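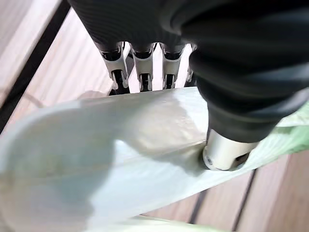 I promised Jytte Overgaard that I will write down our house rules for humanoid work, because at Elemwood they exist only in my head and on one yellow paper beside the charger. She is starting at Karabulut with the same kind of job, and she asked me what I would do again and what I would leave out.

The first rule is the oldest one. One person has the stop button in the hand, and this person does no other task. No typing, no phone, no talking with visitors. In March I broke this rule myself, only to move a chair, and Anneliese Wegener stopped the session and made me write the report. She was right, and I was angry until lunch.

The second rule is the distance. We stay 2 meters away while the arms are powered. If somebody must come closer, for example to put a cabbage back on the shelf, the operator says "holding", waits for the answer, and only then the person walks in. We use the same words always. For a non-native speaker like me this is a big help, and I think it is also good for the others when they are tired.

The third rule is about cables, and here I am more strict than my colleagues. Before each session we walk the full length of every cable with our eyes, from the wrist to the wall.
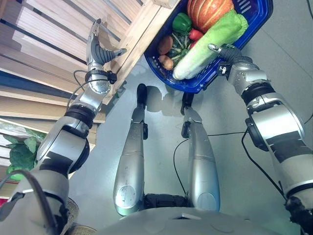
A cable on the floor is allowed in our rules, but it must be written on the start sheet, and no person may cross it during the run. Kastton, where I worked before, had a rule of no floor cables at all. It was a nice rule and everyone ignored it. I prefer a softer rule which people follow.

Then comes the payload. The written limit for one hand is 8 kilograms, but for any basket or bag we take a quarter of it, so 2 kilograms. A basket can tilt, and what is inside will move to one side. The number on the data sheet does not know this. We weigh the basket on a kitchen scale and write the value down, also when it is the same basket as yesterday. 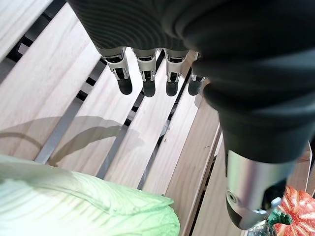

For the fingers we have a short check every 10 runs. We power off, look at the tips for cuts, and look at the small screws. If a screw has turned past its paint mark, the hand goes to the bench. We do not tighten it in place. Surkitz has a longer list for this, with a torque value for each joint, and I would like to copy it when I find the time.

Jytte also asked if all this must be signed. With us yes, by the operator and by the person with the button. It takes a minute. The sheets are in the gray folder, and I will send her a scan of the empty one this week.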